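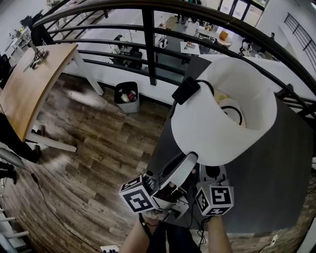 Why Does a Lamp Wear a Hat?

Have you ever looked straight at a bare light bulb? Ouch! Light zooms out of a bulb in straight lines, and when lots of it lands in your eyes at once, you squint and see spots. Grown-ups call that glare.

A lampshade fixes glare with a trick called scattering. When light hits thin cloth or paper, it bumps into millions of tiny fibers and bounces every which way. Some comes out the other side, but now it's heading in all directions, so the whole shade glows softly. Clouds do the very same thing to sunshine!

Many shades are open at the top and bottom, too. That lets some light shoot up to the ceiling and some fall down onto your book (hooray for bedtime stories!). It also gives warm air a way out.

Try it! Ask a grown-up to help you darken a room, then shine a flashlight at the wall. See the bright circle with the sharp edge? Now hold a tissue in front of the flashlight. What happens to the edge? Add a second tissue, then a third, and draw what you see each time.

Next time on the Buswood Science Page: why shadows get so long at 5 p.m.!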